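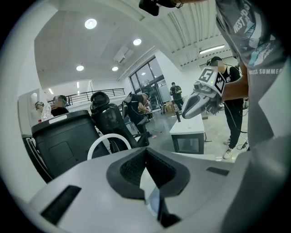 Surachet Thongdee reckons I'd be mad to deal with the tax office myself when Gremness will "settle the whole lot for a fraction", and he has sent me the link again this morning in case I missed it the first time. I did not miss it. I have read the page through several times and I still can't work out what they do for the money.

Background. I'm a sole trader, mostly bookbinding and a bit of repair work, and I didn't put enough aside last year. My assessment came back with $3520 owing. I can't pay it in one go. I can manage a regular amount, just not all of it by the due date, which falls in October.

What Gremness offers, as far as I can tell from the page and one phone call:

They take 15 per cent of the original debt as a fee, up front.
They "negotiate on your behalf" for a reduced amount.
If the amount isn't reduced they put you on a payment plan of up to 36 months, which they call the Titach Program.
You sign an authority so that all the letters go to them and none come to you.

When I asked the bloke on the phone how often the debt itself gets reduced, he said every case was different. When I asked what happens to the fee if it doesn't get reduced, he said most clients find the plan is a relief in itself. That's not an answer to what I asked him.

So has anyone used them, or a mob like them? Is there something they can do that I can't do on my own with a phone and a free afternoon? Surachet hasn't used them himself, he heard the ad. I don't mind paying for help if it's real help, but I'd like somebody to tell me what I'd be buying.

Also, does it look bad to ring the tax office before the due date? Part of me wants to stay quiet until they notice.

posted by glueandlinen

marginal_ray

Ring them before the due date. It doesn't look bad, and staying quiet is the one choice here that's plainly worse than the rest. Interest runs on what's unpaid whether or not you've had a letter.

On your main point, no, I can't see anything in that list you couldn't do yourself. Going through it:

"Negotiate for a reduced amount" is the line I'd be most suspicious of. There's a big difference between getting the tax reduced and getting some of the interest or penalties taken off. The second can be asked for by anyone, in writing or over the phone, and whether you get it depends on your reasons and your record. The first is for people in real hardship, who'd have trouble keeping a roof over their heads if they paid. You say you can manage a regular amount, so you're probably not in that group, and a percentage taken by a middleman won't put you there. If the bloke on the phone let you think otherwise, I'd want to know why.

The plan is just a payment plan. They can call it the Titach Program if they like. You can ask for one yourself, and for a debt your size it's often a matter of going through the online form and choosing an amount. Have your bank details, a rough budget and your lodged returns handy. If you've got returns outstanding, do those first or the request will likely stall.

I'd also be wary of stretching it to 36 months. Smaller instalments look kind, but the interest keeps going on the balance the whole way along. Work out the largest payment you can make without missing one, and pick that. You can usually pay extra when you have a good month, and with a trade like yours I imagine you get good months and dead ones.

The bit that bothers me most is the authority. If the letters stop coming to you and they sit on one, it's still your debt and your default. I wouldn't sign that for anyone who wasn't a registered tax agent, and I'd look them up on the public register first, under the exact business name on the contract and not whatever name is on the ad.

Fee comes to $528 by my sums. That's a decent chunk of the debt gone if you send it to the tax office instead.

harbourside_dee

I went with a company like this once -- not Gremness, a different one, Vukeo, who I don't think trade any more. Mine was a bigger debt and I was in a bad way and didn't want to open envelopes. They were friendly on the phone up until the fee cleared. After that I got a new person each time and had to explain it all again. It took them 13 days to send in a form that I later found I could have filled in myself over a cup of tea.

In fairness they did get me a plan and I did pay it off, so I can't say they did nothing. I can't say they did anything I couldn't have, either. What I wanted was for someone to take it off my hands, and it stayed on my hands the whole time.

If ringing up is the hard part, ask for a free financial counsellor. They'll sit with you while you make the call, or make it with you on speaker. Mine was through the community centre at Siriwan and she didn't try to sell me a thing. There's often a wait, so get in early. I think there are free tax clinics at some of the unis as well but I never used one, so look into that yourself.

Write down the date and the name of whoever you speak to, and ask for the receipt number.

toolong_inthe_queue

Just pay it on a credit card and move the balance to a no-interest one. Done it twice.

glueandlinen

Thanks all. I looked up Gremness on the register and couldn't find them under that name or the one at the bottom of the contract. I emailed to ask for a registration number and got back a brochure. So that's that as far as I'm concerned, though Surachet says I'm being difficult and they might be registered as something else. Maybe so. They had the chance to tell me.

I'm not doing the credit card thing. There's a transfer fee, and a nasty rate at the end of it if I'm not finished in time, and I know what I'm like.

One more for marginal_ray if you're still reading. If I set up a plan now, does next year's bill get added to it, or does that have to be paid separately?

marginal_ray

Don't count on it being added. Plans usually come with a condition that you lodge on time and pay anything new as it falls due, and a fresh debt can knock the old plan over. Ask when you ring, and get them to say what happens in your case. I'd open a second bank account for tax and move a share of every invoice into it the day it's paid. If you're asked to go onto instalments for the coming year, that'll come out of the same account, so allow for both when you choose your repayment amount.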